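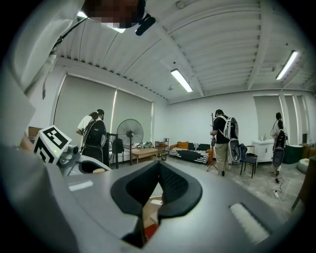
Re: Roller blinds or film for a white office room?

zunora_desk wrote:
We have beige roller blinds on the left wall and they are pulled down most of the day. The tall window panels on the right let in all the light. I would like to put film on those. My budget is 200 for everything. Is it enough?

Indale9 wrote:
Film makes a room gray in January. I would buy one more blind in the same beige and stop there.

sarnach_k wrote:
I do not agree with Indale9. With a white metal ceiling and white walls the light comes back from everywhere, so a blind on one side helps little. We put film in our office 2 years ago and I am still content.

zunora_desk wrote:
Thank you both. And the concrete floor? It makes every step loud.

Indale9 wrote:
Rug. But please measure first, I ordered mine 3 times.

Comments
- Same question here, following.
- Which film, please?

We use cookies to remember your login. Accept | Settings
Contact | © Indale Room Forum | Back to top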